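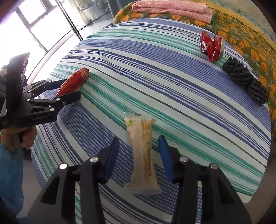 Why does a sheet that fits well in the shop come out of the wash too short? The yarn was stretched while it was being woven and finished, and hot water lets it go back to its resting length.

Contents | Previous chapter | Next chapter | Glossary | Index

Filed under: Household Textiles / Care and Laundering

Chapter 5
Shrinkage and Colour in Bed Linen

Cotton fibres swell when they take up water. A swollen yarn is thicker, and the yarns crossing it have further to travel over and under, so the cloth draws in. Most of this happens in the first wash. Later washes add a little more, mainly if the temperature is raised or the load is tumble dried.

Shrinkage is nearly always greater along the warp, the direction in which the cloth was held under tension on the loom. For a flat sheet this means the length. A cutter who knows the cloth will allow for it – a cheap sheet is often cut with no allowance at all.

Saimi Hakala tested the point at the Somard mill using plain-weave cotton from a single roll. She marked a length of 600 mm on each sample and washed all of them at the same setting. The trials ran through October, and her results are set out in the second section of this chapter. Niilo Pitkänen later repeated the work with a cotton and polyester blend, which moved much less.

Striped and checked sheets bring a second problem. Where the pattern is woven in, each colour is a separately dyed yarn, and two dyes may behave differently in the same wash. A dark blue that was poorly rinsed at the dyehouse can mark the white beside it. Printed stripes sit mostly on the face of the cloth and tend to fade sooner on the side that is slept on.

The chapter begins with fibre and yarn, then takes up washing, drying and pressing. Readers who have not met the terms warp, weft and selvedge should go back to the diagrams on page 156. The practical work starts on page 187 and needs a steel rule, a laundry marker and three samples of unwashed cloth.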